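3.2 Cloth task

The second task in the student project was cloth pickup. Two students, Despina Tzavaras and Araceli Zepeda, drove the arm and logged each attempt. The full set holds 2257 attempts, and 2214 were kept for training.

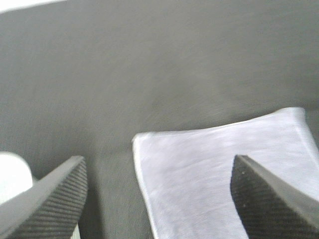 Figure 2. Wrist camera view with the gripper open at the left edge of a white cloth.

The dark gray surface gives good contrast at the hem, but the ribbed fingers hide part of the cloth. We therefore labeled the edge by hand.

Contact: Thanasis Sotiropoulos, Pluvano Robotics Club | Back to top

Related items
Rellix: a low-cost student arm
Kokkinos course notes, March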